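Agencies Should Publish Their Prices

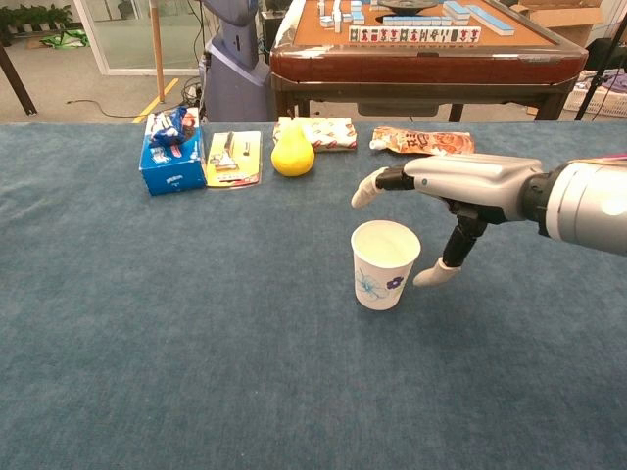 A paper cup with a flower print on a blue tablecloth.

Marketing agencies are fond of advising their clients to be open with customers. They recommend plain language, visible terms and a clear route from first enquiry to purchase. It is therefore strange that so few of them apply the advice to their own fees. A business owner who visits the average agency website will find case studies, a page on company values and an invitation to book a discovery call. The cost of the work is seldom mentioned.

It is the view of this publication that agencies of every size should state their prices in public, and that the arguments commonly made against doing so do not withstand examination.

The first argument is that every client is different. This is true of builders, solicitors and dentists as well, and many of them manage to publish a scale of charges. A price list does not have to cover every case. It may give a starting fee for each service, a monthly minimum, and a short account of what makes the figure rise. A prospective client needs to know whether the agency is within reach, and a starting fee answers that question well enough.

The second argument concerns competitors. Agency owners fear that a rival will read the list and undercut it. In practice, rivals already know. They meet the same prospects, hire from the same pool of staff and see one another's proposals whenever a client forwards them, as clients regularly do. The only party kept in ignorance is the buyer.

The experience of Drakness, a search and content agency with a staff of 14, is instructive. Until last November the firm quoted individually for all work. Its managing partner, Leonie Pichler, reviewed the enquiries received over the preceding period and found that 786 had led to a written proposal. A large share of those proposals went to businesses whose budgets could never have supported the work. Each had taken the better part of a day to prepare, and the cost of that time was carried by the clients who did sign.

Drakness now lists three service levels with their monthly fees. Enquiries have fallen, as Ms Pichler expected. The calls that remain are shorter and begin with the work itself. She has also reported an effect inside the firm: account managers who had never been told how fees were set can now explain them, and no longer refer every small question upwards.

There are fair objections. Segundo Apaza, who runs the consultancy Jasurgate, has argued that published fees encourage buyers to compare agencies on cost alone, to the disadvantage of those that invest in experienced people. The concern deserves respect. Yet buyers who wish to compare on cost will do so in any event, by asking for several quotations and placing them side by side. An agency that publishes its fees at least has the chance to set out, on the same page, what the money pays for. A figure sent by email on its own has no such protection.

A second difficulty is that a public price is harder to change. Existing clients may see a new, lower rate and ask why they are paying more. They would be right to ask. Where two clients receive the same service for different sums, the agency ought to have a reason it is prepared to give – the length of the contract, perhaps, or the volume of work. If the only reason is that one of them negotiated badly, the arrangement is already a risk to the relationship.

The manner of publication also matters. A page that says "packages to suit all budgets" tells the reader nothing. Setup charges, notice periods and the treatment of advertising spend should appear beside the main fee, and the date of the last revision should be shown. Where a service is priced by the hour, the rate should be given together with the usual number of hours. Agencies that pass on the cost of software should say so.

Trade bodies could assist by agreeing a common form of words, so that a "retainer" means the same thing from one firm to the next. Individual agencies need not wait for this. A single page, written by whoever prepares the proposals at present, could be ready within the month.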